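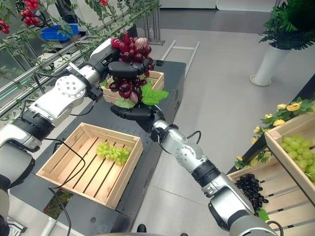

Dark red artificial grapes held between two robotic hands.

The regional government in Gisorum has approved stricter rules on water taken from the river Barkon, and farms along the valley must follow them from August. Any holding that pumps more than 900 cubic metres in one day will need a new permit. Until now the permits had no end date - the new ones must be renewed every two years.

The draft law, published in spring, had set the limit at 700 cubic metres. It was raised after growers near Skorent complained that small orchards would also have to pay the fee of 300 euros. Permit holders must install a meter and send the readings to the environment office each month. Pumping at night stays free of restrictions when the river is high.

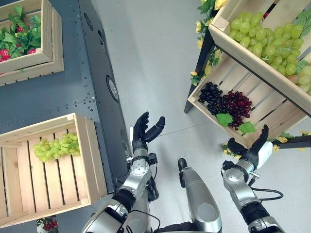
A reader from Bellamy wrote to us that the meters are welcome, but the office has too few inspectors to check them, and the old limits were hardly controlled either. The environment office answers that it will publish all readings on its website, and that the first inspections will start in the upper valley.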